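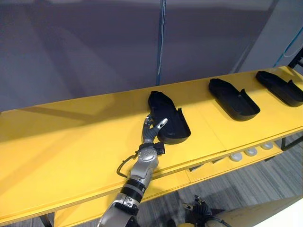 Larkinside molding room, weekly floor meeting, 29 August 2026
Present: B. Tapia (chair), T. Yilma (notes), day crew. Apologies from the Ngata side.

1. Last minutes. Agreed, no changes.

2. Yellow bench. Tekle wants the shoe trays kept in one row, toes to the back, heel lip to the front. Gap between them so a hand fits in. Agreed. Benjamín: no tools, no cups on the top, wipe down at end of shift.
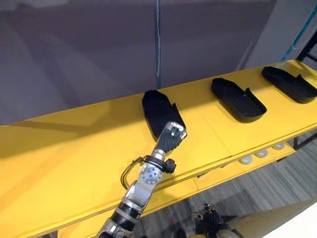
Also pick up by the heel end, not the rim. Meltis order is 71 trays, 26 packed so far, rest due out before the Trindthorpe pickup. Benjamín to confirm truck.

3. Shells. Long talk. Black ones mark easily, everyone to check the inside face aswell as the outside before they go down. Anything doubtful goes to Tekle, dont just put it back. 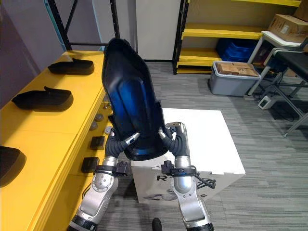

Item 3: black shell held upright, blue inner face showing.

4. White box. Being used as a stand for the shells. Some for, some against. OK for now, max 2 parts on top, side by side. Proper stand to be priced, was first asked for in April!! Action: Benjamín.

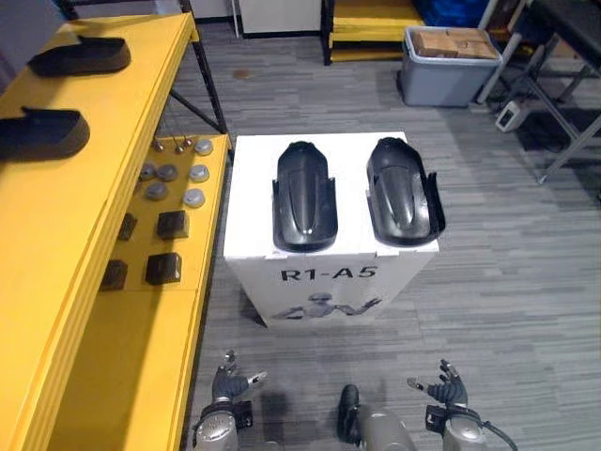
Item 4: two black parts on top of the box; pucks, pegs and cubes on the lower shelf.

5. Lower shelf. Gray pucks need a tray of there own. Cubes stay where they are. Action: Tekle.

6. AOB. Carpet needs vacuuming. Closed early, next meeting same time.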